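Whitelaw Tenant Repair Fund - progress report to Lusden
October 25, 2020
From: Rami Jaber

Quick one this period, sorry for the bullet-ish style. Full ledger comes separately.

Repair calls logged since March: 948. Closed: 403. Bigger gap than I wanted. Most of the open ones are plumbing and window jobs where we're stuck waiting on landlord sign-off, and two buildings on Ereo Street still haven't returned the access forms. Sent again last week. Will keep chasing.

Intake moved over to Trovis in the summer. Slower start than planned, staff had to re-key the old paper requests by hand. Working okay now. Tenants can text in a request and get a ticket number the same day. Spanish version is up, Arabic is drafted but not proofread yet.
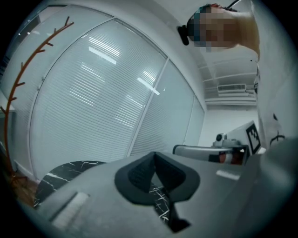
Black marble tabletop with white veining.

Spending. Under on travel, over on parts. Water heater prices went up and we had to replace 5 units we'd hoped to patch. I'd like to move the leftover travel money into parts, need your OK in writing before I do it. Payroll on budget.

Staffing: one part-time plumber left in August, replacment starts next month. Until then we're using a contractor for emergencies only, no heat, no water, sewage. Everything else waits its turn and tenants are being told so when they call.

Next period: clear the oldest tickets first, get the Ereo Street forms signed, finish the Arabic text, do the winter heat check at all the Whitelaw buildings before the first hard freeze if we can.

Needed from you: the parts decision, and the new reporting template, the link in your last email didnt open for me.

Rami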